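Lists > gresora-dev > Policy learning > Re: fiducial cube pose vs. visual odometry

Re: fiducial cube pose vs. visual odometry
June 27, 2026, by Dagný Thoroddsen

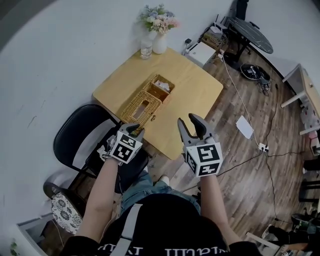

What limits the accuracy of gripper pose labels taken from printed marker cubes?

Mostly the corner detection when a face is seen at a steep angle, followed by errors in the cube-to-fingertip transform. Lens calibration comes third once it has been redone for the fixed focus setting.

Pejman Pakzad wrote:

> We are dropping visual odometry for the Rashti runs and would like
> to switch to head-view cube tracking only. Two questions. Does the
> relative pose between left and right hold up well enough to train a
> bimanual policy on it? And do you smooth before or after you
> compute the relative action? Our tissue-pulling policy jitters near
> the grasp and I suspect the labels.

On the first: yes, with a condition. Both cubes are observed by the same camera, so for a given image the head motion drops out of the left-to-right transform. It does not drop out of the action deltas. If you difference the gripper pose in the camera coordinate system across time, you are training on head motion as well. We express each future pose relative to the gripper's own pose at the current step, after moving everything into a table-fixed coordinate system.

We trained on 200 demonstrations of the tissue task, images resized to 256 on the short side, labels computed three ways. Odometry alone was the worst of the three at the grasp, although it looks fine when plotted over a whole episode. Cube only was better near contact and bad whenever a wrist turned and one face was left in view. The fused version (cube as measurement, odometry to bridge the gaps) gave the fewest missed grasps and is what we kept in Tavilum.

The one-face case deserves a warning. A single planar marker has 2 pose solutions that reproject almost equally well, and the solver will flip between them. We had nearly 2 percent of samples flipped before we rejected any solution that disagreed with the previous rotation. A flip that survives gets smoothed into a plausible wrist roll and is then very hard to find.

On the second: smooth the absolute pose, then compute the relative action. Do rotation on the manifold. Smoothing Euler angles will cost you a day.

Your jitter may also be latency. Check the offset between the gripper width signal and the image timestamps before blaming the poses — ours was wrong for most of October.

Dagný

Comments

Nidia Villca: Did you reject flips online or in a second pass? The previous rotation is no help if the first detection is already the wrong one.

Dagný Thoroddsen: Second pass, forward and backward. Episodes where the passes disagree are dropped.

Roya Amini: Same flips in the Irkham data. Slightly larger markers reduced them but did not remove them.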